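Share buybacks at two fuel distributors: student project report
Gizella Győri, second-year Business and Finance, Ellthorpe
2 April 2023

The question I set myself was what two mid-sized heating fuel distributors, Barta and Grukier, did with the extra cash they made when wholesale prices went up. Both publish annual accounts, and both buy back their own shares.

I read the accounts for the last two financial years and put the cash flow figures into one spreadsheet of 343 rows. Most of the work was in making the headings match. Barta reports vehicle leases under financing and Grukier puts part of them under operating costs, so I moved Grukier's across.

Barta spent 18 per cent of its operating cash on buybacks in the second year. In the first year it spent none. Its spending on depots and tankers was almost flat, and the dividend did not change. Grukier did buy back shares in both years, but on a smaller scale, and it put more into storage at its Brosness depot – the notes give this as the main reason its debt went up.

Earnings per share rose at both firms. At Barta part of the rise came from there being fewer shares, and I worked the figure out again using the old share count to show this. The profit itself still went up, only by less.

I also sent a short survey to about 900 small shareholders through an investors' forum in March. Too few replied for me to use the answers, so they are left out.

The weak point is the period. Two years is short, and a buyback agreed in one year may be paid for in the next.
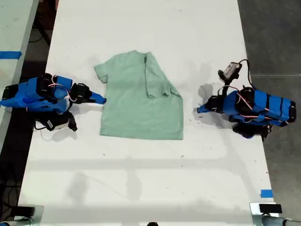
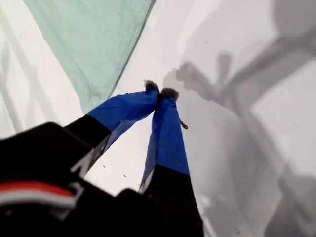

Gualtiero Caputo, reading the draft, wrote that the recalculated earnings figure should come before the dividend, and asked whether shares issued to Barta's staff had been taken off the buyback total. They had not, and I have added a note to the spreadsheet.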